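Are the robots doing my dishes yet?

30 Jun 2020

Every few months somebody forwards me a video of a robot folding a towel and asks if they should hold off on buying a dryer. (My mother has done this twice.) So I figured I'd write down what I think, because I've been poking around in this stuff for a while now and I keep giving the same rambling answer over the phone.

Short version: no. Long version: also no, but it's a much more interesting no than it used to be!

The thing people miss is how much of a chore is just picking stuff up. Say I want the kitchen counter cleared. I don't think about the spoon, the lid, the charger cable that's always in the way. My hand goes out and sorts it out for me. A machine has to be shown all of that, and one popular way of showing it is to put the gripper in a person's hand and have them do the job over and over, while a camera on the tool takes it all in. Then the robot gets to learn from the recordings. It's slow, it's a bit dull, and it looks like this.

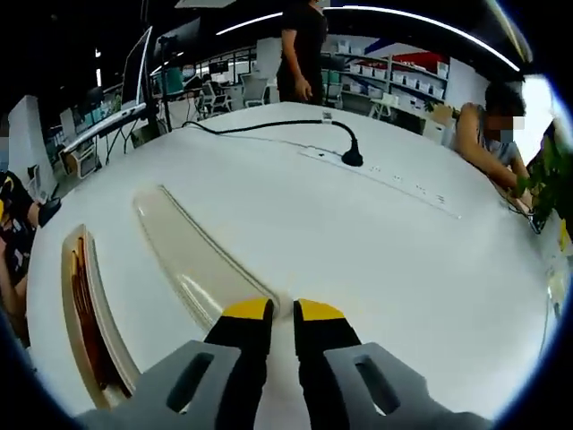
Adalberto Guerra wrote to me after my last post on this to say that I was being far too generous, that he has been hearing "five more years" since he was in school, and that a dishwasher already is a robot and a better one than anything with fingers. He'd rather see the money go into a washing machine that empties itself.

I like the dishwasher point a lot. I use it on people myself. But a dishwasher only works because I do the annoying part, the scraping and stacking and arguing about which way the forks go. It's a box that handles the easy middle of the job. What I want is something for the two ends, and those ends are all hands.

Which gets me to fingers. Most of these tools have two, and I was a snob about that for ages. Two! I have ten and I still drop eggs. Then I spent an evening making dinner with a pair of kitchen tongs in each hand and no touching anything, and you know what, I got surprisingly far. Opening the pasta was bad. Garlic was hopeless. Everything else was slow but fine, and I only lost one tomato.

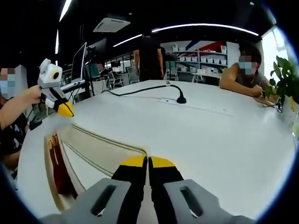

What a chore costs

Let's do some silly math. I kept a tally last September of every object I picked up while tidying the living room, one evening, normal mess. It came to 296. Call it 300, since I surely forgot a sock or four. Now suppose a robot gets each of those right 99 times out of 100, which would be a really good robot. That's still three things on the floor, or in the fish tank, every single evening. Keep going for ten evenings and you've handled 3,000 objects and fumbled 30 of them. I wouldn't keep a babysitter with that record.

And the objects aren't even the same ones from day to day. A factory can decide that the part always shows up facing left. My living room makes no such promise.

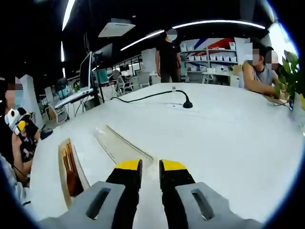 Shop floors have their own version of this, by the way. I used to do summers at Brito, a small place that put together lamp fittings, and the older guys there laughed at every machine the sales reps brought in. The Lakeo was the famous one. It was a feeder that lined up little brackets, and it did it beautifully until a batch came in with a slightly different bend, and then it would sit there and beep. We ended up lining the brackets up by hand and feeding the feeder. I hear they have an Urkia in that corner now and it beeps less. Progress!

So, when do I think it happens? I'd guess that sorting and moving stuff comes first, long before cooking or anything with laundry in it. Flat, shallow, hard things on a table are the friendly end of the scale, like the reddish-brown tray with the slightly raised rim down below, which at least gives a fingertip something to catch on. The thin silver strip lying next to it would worry me more. Try getting a ruler off a desk without sliding it to the edge first and you'll see what I mean. And I'd put cables at the very bottom, because a cable is never in the same shape twice and it's usually attached to something you'd like to keep.
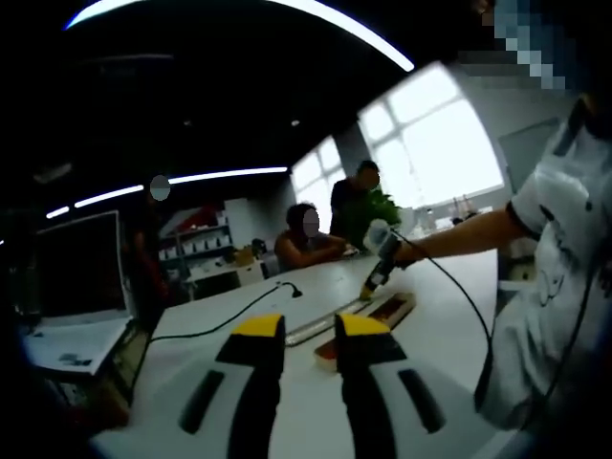 My own ranking of household jobs, from soonest to never, goes: clearing a table, loading the dishwasher, picking up toys, making a bed, folding a fitted sheet. I moved clearing a table down a notch while writing this, purely on account of cords. Look at the thin black one snaking across the white tabletop, with its small plug lying out near the middle. My desk is the same, only with crumbs. A person lifts the cord, wipes, puts it back and couldn't tell you afterward that they did it. I'd want to see a machine do that on a messy desk before I let it near my coffee.

Prevach, the little home robot everybody was sending me links to this spring, says it will tidy a kid's room. I've signed up for the waiting list anyway. If it ever shows up I'll start it on the sock drawer and report back.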